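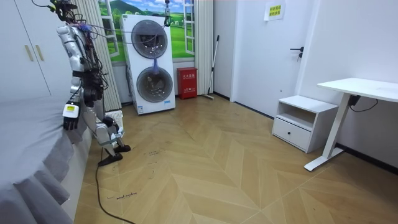
3.2 Floor type and settled dust in sleeping rooms

Settled dust was collected in 78 apartments in the Inum and Ustimine districts, giving 1,626 samples after duplicates were merged. Sleeping rooms made up the largest share. They hold more fabric per unit of floor area than any other room type in the survey, and bedding is a well-known source of fiber. Bedspreads that reach the floor were coded separately from those ending at mattress height, as the lower edge can shed directly onto the sampling zone.

Floors were grouped as carpet, sheet flooring, straight-laid wood, and patterned wood. The last group includes herringbone and basket-weave layouts (Figure 4). Patterned floors have a greater total joint length than straight-laid floors of the same board width, and the joints run in more than one direction. We expected both properties to affect how much dust a single vacuum pass could lift.

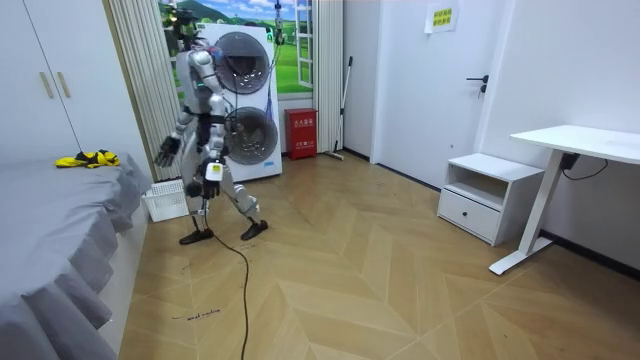 Figure 4. Light wooden floor in a herringbone pattern, small room.

Each sample was drawn with an Ortner nozzle moved at a fixed speed over a marked area. Passes on straight-laid wood followed the boards. On patterned wood no single direction follows all the joints, so passes were made parallel to the longest wall and then repeated at a right angle. Filters were conditioned overnight before weighing. Fiber counts were entered in Kikix by two readers working apart, and filters on which they disagreed by more than 200 fibers were read again by both.

Dust mass was higher on patterned wood than on straight-laid wood, but the gap narrowed once floor age was entered in the model. Older floors tend to have wider joints, and most patterned floors in Ustimine predate the straight-laid ones. The two effects can't be fully separated with the present data. Fiber counts followed a different order - bedspread length mattered more than floor type, and the difference held within every flooring group except carpet.

Samples from Inum taken in May were left out of the fiber model. Windows there were open for much of the sampling period, and outdoor plant fiber made up a large part of the filter load. Their dust mass values are kept in the tables and marked with a dagger.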